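Cekico Community Sewing Room: Your Questions Answered

We use cookies to remember your preferences and see which pages get read. Accept / Manage settings

We get a lot of the same questions by phone and at the front desk, so we've put the answers in one place. If yours isn't covered, please do call or stop in (the afternoon is quieter, especially after 2 p.m.), and one of us will be glad to talk it over with you.

Do I need to know how to sew before I come?

Goodness, no. Plenty of our members walked in having never threaded a needle, and a few were a bit scared of the machines, too. Your first visit includes a one-hour orientation where you'll wind a bobbin, thread the machine, and sew a few straight lines on scrap cotton. Take as long as you like over it, and if you'd like to sit through orientation a second time you're very welcome to. Several people do.

How much does it cost?

A single visit is $5 and gets you a machine, a table, and the use of the irons until closing. A yearly membership is $114, which works out nicely if you come more than a couple of times a month. Members can bring one guest per visit at no charge, as long as the guest has done orientation.

What do I need to bring?

Your fabric, your pattern if you're using one, and thread in the color you want. We keep black, white, and gray thread on hand for everybody, plus pins, chalk, rulers, and shears. If you have a favorite pair of scissors, bring those along, but please put a ribbon or a piece of tape on the handles. They all look alike by the end of a busy evening!

Which machines do you have?

Mostly plain mechanical ones, the sturdy sort that will go through denim without complaining. There are also two sergers for finishing edges, and one long-arm quilting machine in the Grenitz Room, which has to be booked ahead. The long-arm has its own separate orientation, even for people who have used one somewhere else, as ours has a few habits you'll want to know about.

Can I use my own machine?

Of course. There are outlets along both walls, and we only ask that the cord be in good shape and that you don't run it across the walkway. We can't store machines overnight, I'm sorry to say. We tried it one winter and ran out of shelf.

Should I wash my fabric first?

Please do, if it's going to be a washable thing in the end. Cotton and linen can shrink quite a lot the first time around, and it's a sad business when a dress that fit beautifully in March won't zip in April. Wash and dry it the way you plan to wash and dry the finished piece, then press it before you cut. Wool is its own subject and we're happy to talk you through it. Precut quilt squares we generally leave alone, because they come out of the wash all strings and odd shapes.

Why does my thread keep bunching up underneath?

This is far and away the question we hear most. Nine times in ten the trouble is on top, even though the mess is on the bottom. Lift the presser foot, take the thread all the way out, and thread it again from the spool. With the foot down, the thread can't slip in between the tension disks, and then it just rides along with nothing holding it. If that doesn't cure it, put in a fresh needle, and after that come and find us before you start turning dials.

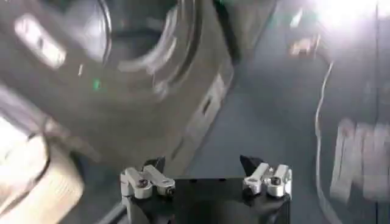 White linkages and black tips, up close.

Do you take fabric donations?

We do, and thank you for asking! Clean, dry yardage of half a yard or more is wonderful. We can't take upholstery foam, used pillows, or anything that has been in a damp basement. Last May we were given 200 yards of lining in one go, and we're still happily working our way through it, so if you need lining, do ask.

Is there anything for children?

Children 10 and up can use the machines with a grown-up sitting beside them. Younger ones are welcome to come along and do hand sewing with felt and big blunt needles. The Skorkier summer class makes drawstring bags and a simple stuffed animal, and sign-up opens in May.

Will you hem my pants for me?

We don't do sewing for hire, but we'll gladly show you how, and a plain hem is a lovely first project. If you'd really prefer to hand it over, there's a tailor named Khương a few doors down the street who does careful work.

Is there parking?

There's a small lot behind the building and street parking out front, free after 6 p.m. The back door is locked in the evening, so please walk around to the front.

Was this page helpful? 14 people said yes
Share 6 | Comments 3

Get our class list by email once a month. Enter your address to sign up. You can unsubscribe at any time.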